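Search products, spares, fixtures
Search

Lultness 2 Scrum Machine — Two-Man Training Sled

By Stelios Chatzigeorgiou, updated September
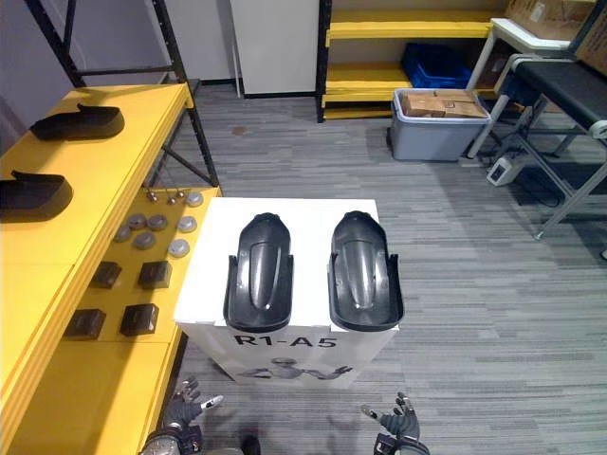 The Lultness 2 is a two-man scrum sled for clubs that train on grass and need a unit the front row can push without a full pack behind it. It replaces the first Lultness, which is no longer built. Pads and skids from the older sled do not fit.

The chassis is welded steel box section, galvanized after welding. Unladen weight is 135 kg. Ballast trays on both sides of the frame accept standard gym plates or sandbags, up to a total added load of 200 kg. Load the trays evenly. An uneven load makes the sled pull to one side, and players will correct for it with their hips, a habit that is slow to coach out.

Pads
The two pads are closed-cell foam under a coated fabric cover. Covers close with a zipper at the back and can be changed without tools. Pad height is set by a pin on the center post. The lowest setting suits under-14 players and the highest suits adult locks working on body position. Check that the pin is fully through the post before the first engagement.

Skids
Skids are bolted on and can be turned end for end when the leading edge wears. On soft ground use the wide skids (sold separately). The sled is not intended for use on artificial turf. Athina Mavromatis in our service department can advise on the roller version, sold as the Cendura, which has a lower ballast limit and a hand brake.

Specification
Players: 2
Frame: galvanized steel
Weight, unladen: 135 kg
Maximum ballast: 200 kg
Width across pads: 90 cm
Pad height: pin adjustable
Surface: natural grass
Color of covers: navy, green or black

Assembly and care
The sled ships on one pallet with the center post and pads detached. Assembly takes two people and a pair of wrenches. Tighten the post bolts again after the second session, then once a month during the season. Wash mud from the skid bolts before storage. Pads should be stored indoors, out of direct sunlight.

Warranty
The frame is covered for two seasons. Pads, covers and skids are wear items and are covered against faults in manufacture only. Damage from towing behind a vehicle is excluded — move the sled by hand or with the Fakar transport wheels.

Orders
Quotes for clubs and schools are handled by Eftychia Raptis. State the playing surface and the age group when you write.

Contact us | Copyright Onyeka Training Equipment. All rights reserved. | Back to top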